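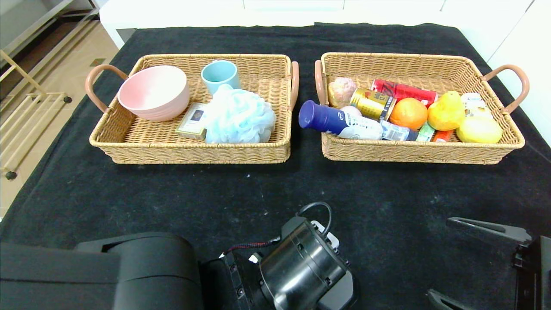

Elango Warrier fragt, warum „Schüssel“ und „Schale“ in Gimby getrennte Einträge sind, obwohl viele Sprecher beide Wörter für dasselbe Ding benutzen.

Die Trennung ist gewollt. Gimby ist eine Wortliste für Haushaltswaren mit regionalen Varianten und erfasst den Sprachgebrauch. Synonyme werden über das Feld variante_von verknüpft, zusammengelegt wird nichts.

Inhalt

Die Liste enthält 1000 Einträge in elf Sachgruppen, darunter Geschirr, Körperpflege, Aufbewahrung und Vorräte. Jede Zeile hat sieben Felder:

id
lemma
genus
plural
sachgruppe
region
variante_von

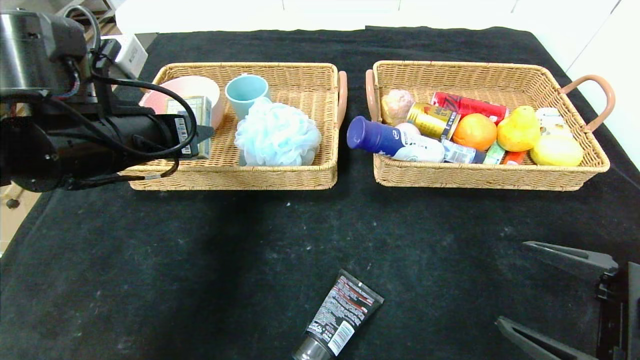 Abb. 2: Zwei Körbe mit Griffen, Sachgruppe Aufbewahrung

Format

Die Datei gimby.tsv ist UTF-8-kodiert und durch Tabulatoren getrennt. Leere Felder bleiben leer, „k. A.“ kommt seit dem Umbau im Dezember nicht mehr vor. Umlaute stehen als ein Zeichen – wer ältere Exporte aus Odoi einliest, muss sie vorher normalisieren.

Bekannte Mängel

Bei Lehnwörtern schwankt das Genus. In zwei Sachgruppen fehlen die Pluralformen noch fast ganz, nämlich bei Textilien und Putzmitteln.
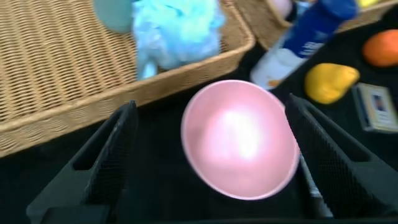
Diminutive wie „Schüsselchen“ sind nur aufgenommen, wenn sie eine eigene Bedeutung haben. Die Entscheidung lag bei der jeweiligen Bearbeitung und fällt deshalb nicht überall gleich aus.

Mitarbeit

Korrekturen bitte als einzelne Zeile mit id und Beleg an die Projektseite bei Pranusska. Sammelmeldungen ohne Belege bleiben liegen.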